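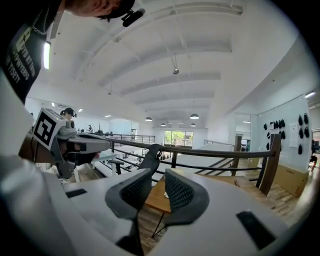 The Trerkent building opened its doors on Sat 18 October, and I went mainly for the roof. Skurkuvau, the practice that handled the conversion, had put up a notice in September promising access to the upper level, normally closed to visitors. The upper part of the interior is one bright, open volume. The ceiling is arched and white, carried visually by a series of curved white beams that recede towards the back, and the dark dome-shaped pendants hang well below it. Wilfredo Samonte led the 30-minute tour and gave the beam spacing from memory, then corrected himself from the drawings. The beams were repainted during the works in a matt finish by Toprak. The earlier coat was gloss and showed every joint.

Lighting took up most of the questions. The pendants are on separate circuits from the wall and ceiling lights, so the back of the room can be lit on its own in the evening. Samonte said the original scheme had the pendants 100 mm higher. They were lowered after a trial week, when people sitting underneath complained of glare from the white ceiling. I would have liked to see the two heights compared, but the fixings are now permanent.

The upper level is the better place from which to judge the work.
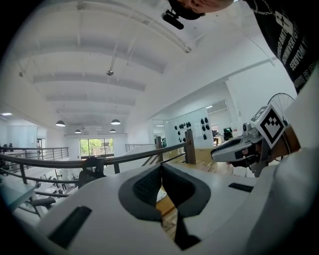

Guarding was the other large item in the budget. Timber handrails were kept where the existing posts were sound, and the metal sections were made up by Standum to a drawing that went through 4 revisions. Samonte was frank about the junctions between old and new – two of them had to be remade on site, and one still has a slight step you can feel with the palm. The timber has been oiled and will need doing again every year.

Acoustics were covered briefly. Speech from the ground floor carries up clearly, which suits talks and suits desk work less well. Absorbent panels have been priced but not ordered.

There were 19 of us in the group, about the limit for the stair. The next tour has no date yet. Drawings can be requested from Skurkuvau in writing, and the section through the roof is the one to ask for.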